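Keeping Legal and Court Papers in Order at Home

Residents who receive a court notice, a traffic citation or a letter from a licensing office are advised to store it the same day it arrives. Missed deadlines often begin with a paper left on a kitchen counter.

Use one folder for each matter and write the case number on the front. Place the newest paper on top. Keep every envelope - the postmark may show when a notice was mailed.

Write response dates on the household calendar in ink, with a second reminder 8 days earlier. Receipts for fines and fees should be copied, as thermal paper fades.

Do not staple, tape or laminate an original. A clerk may refuse a document that has been altered. 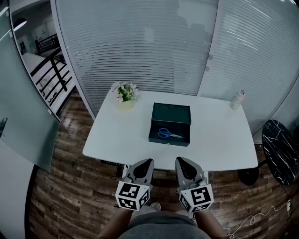

Scissors with blue handles in an open green box.

Shred duplicates only after the matter is closed. Final orders and proof of payment should be kept permanently.

Household Records Guide, revised February. Prepared by Amparo Olmedo.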